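Clurnia Kitchen Open Day: A Visit in February

I went to the Clurnia open day expecting to be sold something, and I kept my coat on for the first half hour. The leaflet had promised "a real home kitchen table, set the way families set it," and I have seen enough showrooms to be wary of the word real. Clurnia rents out furnished apartments by the week, and once a year it opens up a few so people can see how they are fitted out. Entry was free. The bus out there was not, and it dropped me a long walk from the door.

The building is a converted office block called Rinis House. There were 4 apartments open, and the front desk had a sheet claiming that 1000 guests had come through last year. I asked how that was counted and was told it was "bookings, mostly." A booking and a guest are different things in my book, but I let it go.

The first three apartments were what I feared. Gray sofas, a bowl of fake lemons, a shelf with five spoons nobody could stir soup with. I opened a drawer in one and it was full of instruction booklets. The fourth, number 39, was better. It had a table that looked as if somebody might be about to make lunch, with a napa cabbage standing at the back next to a steel thermos jug, and four glasses upside down on a flowered tray.

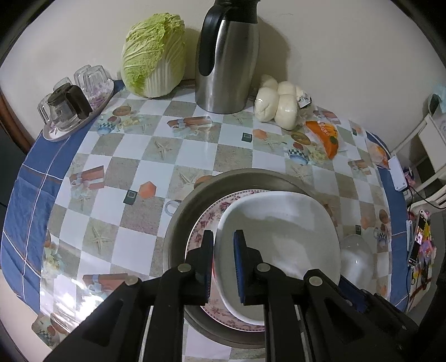
My first thought was that the plastic cover would drive me up the wall. I grew up with one of these and my elbows stuck to it every summer. The guide said a sheet like that saves the cloth underneath and wipes down between guests, and I can't argue with the second part. The print is another matter. Starfish and little ribboned bundles are fine at a beach rental, but Rinis House looks out on a parking lot.

The teapot bothered me more. It is small. Clurnia lists the apartment as sleeping up to 4, and I don't see that pot filling four glasses unless everyone is being polite. The guide said most people use the thermos for hot water and top up the pot as they go. Fair enough, that is how my aunt does it, and the jug is a decent height. I would still want a second pot in the cupboard, and I looked, and there wasn't one.

Then there was the question of the dishes. The welcome sheet says the tableware was picked by a local shop called Skendar, which was also running a stand in the lobby. I asked whether guests could buy the same pieces there, and of course they could. So that part of the tour was shopping, whatever the leaflet said. The pieces themselves I liked more than I wanted to. The rose-rimmed plate is big enough to be useful for serving, and the steel basin is the sort of thing you miss badly in a rental when you have a whole cabbage to wash.
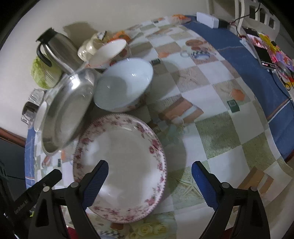
Basin, bowls and the big flowered plate on the round table in apartment 39.

What I can't tell you is how any of it holds up. A display table gets used for looking at, and I would like to see that plate after a season of strangers. I asked what happens when something breaks and got a vague answer about a deposit. Ask for it in writing if you book.

I also asked about price. Apartment 39 goes for 341 a week in the slow months, before the cleaning charge, and the cleaning charge was not on the sheet. The food on the table is for show, by the way. A woman behind me had assumed a starter box of groceries was included, and the leaflet does read that way if you go through it quickly.

Would I stay there? Maybe for a week, if the bus ran later. Skip the first three apartments and go straight up to 39 before noon, when the lobby fills and the elevator gets slow. Coffee at the stand was lukewarm and they charge for the second cup.

Lytvynenko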